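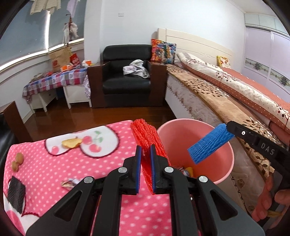

Home | Units | Handouts | Library | Contact

Unit 3: Packing and Waste in the Fruit Trade

Fruit bruises when it rubs against other fruit or against the box. Packers use trays, paper wraps, and foam net sleeves to keep pieces apart. Sleeves are light and stretch to fit, so one size covers several kinds of fruit.

Most foam sleeves are made of expanded polyethylene. It is mostly air, which makes it cheap to ship and awkward to recycle. A full bag weighs very little, and many city programs won't take it.

Terms to know: void fill, unit pack, shrink (stock lost before sale), backhaul.
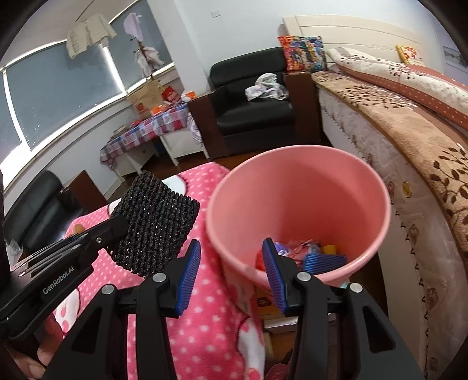

Case for class: Gilby, a pear packer, sells to the Dadico stores. In November Gilby shipped 3189 cartons with sleeves and 1506 with molded pulp trays. Bruising was lower with sleeves. Store staff liked the trays better at closing time, as they went straight into the cardboard baler.

Read the Demissie handout before you answer. Write one page on these points:

1. Who pays for the sleeve, and who pays to get rid of it?
2. What would Gilby need to know about shrink before switching?
3. Could sleeves go back on the empty truck?

Papers are due in week 4. Show your work for any cost you use.

Comments

pearblossom: Is the Demissie handout the same one from Unit 2?

kt_evening: Yes, same one, second half.

rowdy88: The library copy is missing its last page.

Last updated: Jan 11, 2026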